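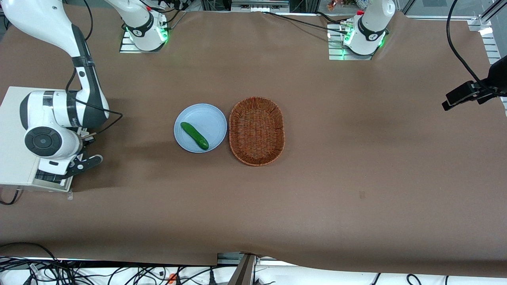

Plates, Baskets and One Good Cucumber

Filed under: Table & Kitchen / Gallery
3 min read · 46 shares · 2 comments

I have been meaning to put together a little gallery of everyday table things for ages, the sort of pieces that come out for lunch and go straight back in the cupboard without anyone making a fuss of them. It has taken me until October to get round to it, which will surprise none of you who waited for the teapot page!

Regular readers will know that I have a weakness for pale blue plates. It began years ago with a single one from the market at Fallport, which I carried home wrapped in a cardigan, and it has grown into a shelf that really could do with a second bracket. There is something so restful about that washed-out blue, and it does wonders for anything green. Lettuce, peas, a heap of broad beans with mint, and best of all a whole cucumber before you have so much as picked up a knife. On a brown cloth it looks better still, to my eye at any rate, as white linen can make a pale plate seem rather chilly.

Then there are the baskets. I like an oval one with a braided edge, in a reddish-brown wicker if I can get it, and I like it low enough that you can reach across for the bread without knocking your knuckles. A shallow basket is a generous sort of thing. Fill it with rolls, or tomatoes, or leave it empty beside the plate while you make up your mind (I am a great one for making up my mind). If yours has gone dusty in the weave, a dry pastry brush gets into the corners beautifully, and a soft cloth does the rest.

I did promise to say a word on cucumbers too. I buy mine with a bit of a bump to the skin, and I slice them thickly, with salt and a splash of vinegar, and let them sit while the cheese toast is browning. That is lunch in our house more often than I ought to admit, usually at one o'clock with the radio on.

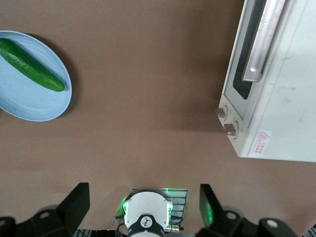
Cucumber on the blue plate, with the white toaster oven close by. I do love the speckles on that dark green skin.

More galleries: Stoder Jugs and Bowls | The Kirkus Tea Towels | An Afternoon in Fallport

Tagged: plates, wicker, cucumber, small kitchens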